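**Desk Tidying in Shared Study Rooms: Project Report**
Cheuk-hei Mak
Mar 3, 2021

## Background

The study room in Drisik House has desks used by 34 students, and most of them share. Pens, chargers and loose paper were being left out at the end of each session, so the next person had to clear a space before starting work. My project looked at whether small open storage on the desk would help.

## Method

I compared two kinds of storage. The first was a lidded plastic box sold by Unutden. The second was a black wire mesh basket from Joltuvley. Each desk had one kind for 9 days and then the other. Students were asked to put shared items away before leaving and to fill in a short form. My tutor, Dr Hsu, checked the wording of the form before it went out.

I took a desk as tidy if a sheet of A3 paper could be laid flat on it without moving anything.

## Results

Desks with the mesh basket passed the paper test more often than desks with the box. On the forms, students wrote that the lid was a nuisance and that they forgot what was in the box. Two people preferred it, as it kept dust off their things.

The main complaint about the basket was that small items such as paper clips got caught in the mesh. A few students were also worried about the rim marking the desk tops.

## Surface check

The desk tops are pale wood with a fine grain, and scratches are hard to spot unless you look closely.

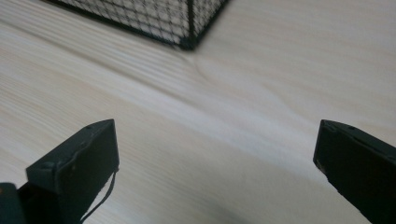 I wiped each desk top at the end of the trial and went over the area where the basket had been kept, with a lamp held low to one side. I found light marks on one desk, but I had not checked it beforehand, so I cannot say when they were made. Felt pads cost 100 pence a sheet and one sheet does two baskets.

## Next steps

The baskets will stay in the room until April. I would like to repeat the trial with a small tray inside each one for clips and rubbers, and to record the condition of the desk tops before it begins.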